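Trakik carry-on backpack review: two trips in

I bought the Trakik in July, mostly because my old wheelie case lost a wheel on the cobbles outside the station in Cosov and I had to carry it the rest of the way to the ferry like a sulky toddler. Never again, I thought, and ordered a rucksack that evening.

It has since done 12 nights on the islands and a long weekend in Stanevberg, and I'm fairly smitten! It opens flat like a suitcase, so you aren't digging down from the top for clean socks, and the hip belt tucks away behind a flap when you get to the airport. I walked from the harbour up to our guesthouse (all steps, no shade, my idea) and my shoulders were fine the next morning.

It cost me £183, and I did wince. I'd looked at the Cloutier as well, cheaper and a nicer green, but the zips felt scratchy in the shop and the laptop sleeve sits on the outside where anyone on a bus could get at it.

Grumbles, then. The water bottle pocket is far too tight once the main bit is full, and I gave up and carried my bottle by hand. The two packing cubes that come with it are thin, and one has a loose seam already. And there's no rain cover! For that money! We got caught in a proper downpour coming off the Stanevberg boat and my paperback has never recovered, though the clothes stayed dry.

Cabin size was no bother on any of our 4 flights, but I didn't stuff the front pocket, and I think if you did you'd get a look at the gate.

Would I buy it again? Yes, in a sale. If you only ever go from taxi to hotel, stick with wheels and spend the difference on lunch.

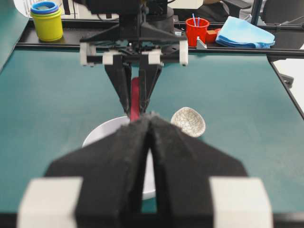
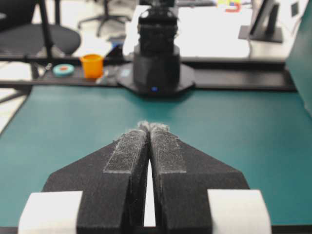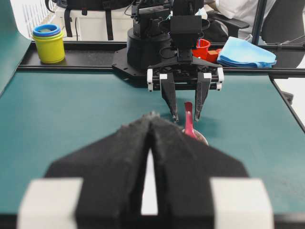
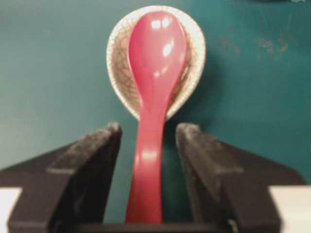 Last picture: red spoon, with a small round bowl behind it.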